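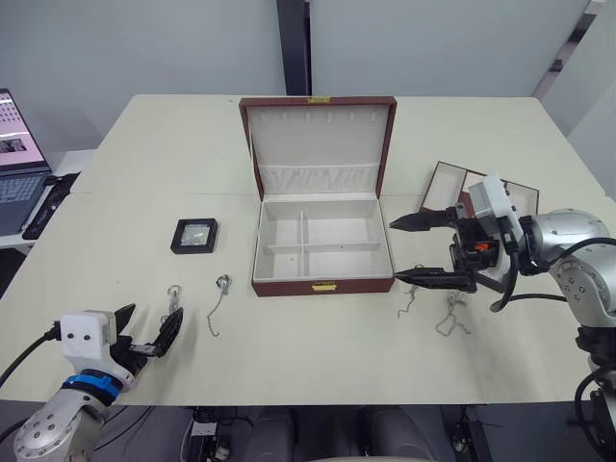 Arrêtez de couper le Catalogue des vaisseaux

Publié le mercredi 17 juin - par la rédaction du bulletin Ganumside
Dernière mise à jour : même jour, en soirée

Encore une Iliade abrégée. Celle de chez Dolan cette fois, jolie couverture, papier correct, et au chant 2, rien. Plus de Catalogue. Un crochet, trois points, une note de bas de page qui dit en gros : longue liste de chefs et de navires, sans incidence sur l'action. Sans incidence ! J'ai refermé le livre dans le train de Henthorpe et j'ai commencé ce billet sur un ticket de caisse.

Au total l'édition annonce plus de 2730 vers en moins. Soit. On abrège, je comprends, les lycéens ont autre chose à faire, les professeurs aussi. Mais pourquoi toujours commencer par là ? Les combats répétitifs, on les garde. Tel guerrier frappe tel autre sous le téton, l'obscurité voile ses yeux, et on recommence. Ça, ça passe. La liste, non. La liste ennuie.
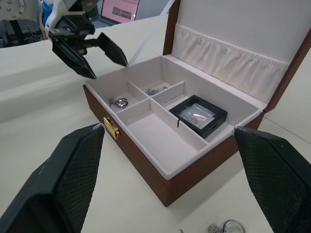 Coffret à bijoux ouvert, intérieur clair.

Elle ennuie l'oeil, oui. Lue en silence, en diagonale, le soir, c'est un annuaire. Lisez-la à voix haute, trois minutes, pas plus. Les noms de lieux roulent, les épithètes tombent : Thisbé pleine de colombes, Orchomène riche en troupeaux. On entend un pays entier se lever. Et le poète vient justement d'appeler les Muses à l'aide, il dit qu'il ne pourrait pas nommer la foule même avec 10 langues et 10 bouches. Quand quelqu'un prend autant de précautions avant de parler, on le laisse parler, il me semble.

Et puis le public. Imaginez l'auditeur qui attend le nom de sa ville. Qui l'attend vraiment. Je ne sais pas comment se passait une récitation, personne ne le sait très bien, mais j'ai du mal à croire qu'on baillait à ce moment là.

Autre chose, Protésilas. Quelques vers à peine. Premier à sauter du navire, premier tué, une femme restée à Phylaké les joues déchirées, une maison à moitié achevée. C'est dans le Catalogue. C'est un des passages les plus durs du poème, et il part avec le reste parce qu'un éditeur a vu des noms propres et sorti les ciseaux.
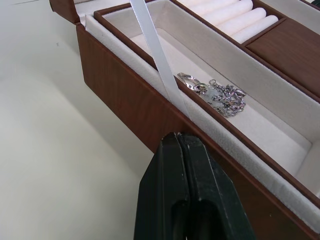
La collection Nirgate fait un peu mieux, elle garde les Béotiens et le contingent d'Ithaque. Puis elle saute directement aux Troyens. Choix bizare, car on perd Nirée, le plus beau après Achille, nommé 3 fois de suite en tête de vers et qu'on ne revoit plus jamais. Trois vers qui commencent par le même nom, pour un homme qui ne compte pas. Quel romancier oserait.

Ma proposition, elle vaut ce qu'elle vaut : coupez au chant 5, coupez au chant 13, prenez dans les mêlées, il en restera. Et laissez le Catalogue entier. Que le lecteur le saute lui-même s'il veut - au moins il saura qu'il saute quelque chose.

Pour Dolan, je vais leur écrire. Sans trop d'espoir, une deuxième édition est déjà prévue avec la même coupe.

Contact : rubrique courrier | © Bulletin Ganumside, tous droits réservés | Haut de page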